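Protein before or after a fasted run?

valow_lifter
Does timing matter if the daily total is the same? I train at 6 am on nothing but water. Up to now I have had all my protein in two meals, lunch and dinner, and I have lost grip strength since January.

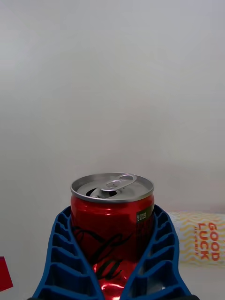

Purnosgate, Mon 15 February

crossfell
Total first, timing second. What is your intake in grams per kilo? Two meals is workable if each one is large enough. Grip strength alone says very little - it varies with sleep.

valow_lifter
I log 1.4 g per kilo. Breakfast is nil, lunch is 800 kcal. Dinner varies.

oatsandwhey
I disagree with crossfell. Four smaller feeds suited me better than two large ones, at the same total. I kept a log for 10 weeks on each. Lifts went up on four feeds and stayed flat on two.

crossfell
One person, no control, and you had 10 more weeks of training behind you by the second block. Which order did you run them in?

oatsandwhey
Two feeds first. Fair point, but I would still move some of it to breakfast.

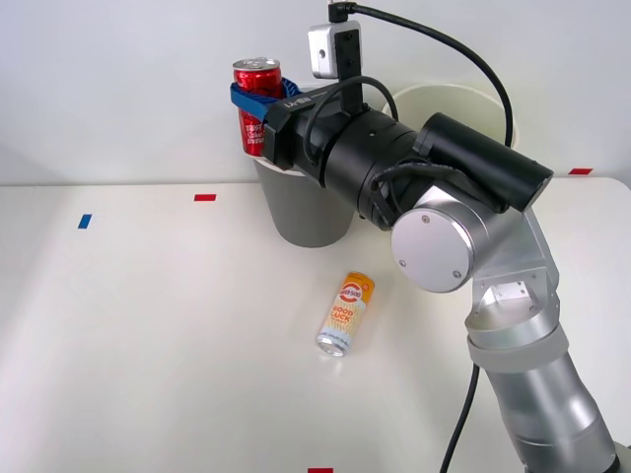 Doležal

The log leaves out drinks. Ordinary fizzy drinks are sugar and no protein, and they count towards the energy total. Check that before changing meal times.

valow_lifter
Added them up for yesterday: 367 kcal. Not in the log.

crossfell
Then your other figures are suspect too. Weigh everything for a fortnight, keep two meals, then post again.

oatsandwhey
Or eat breakfast. The Gundale club plan has it after the run.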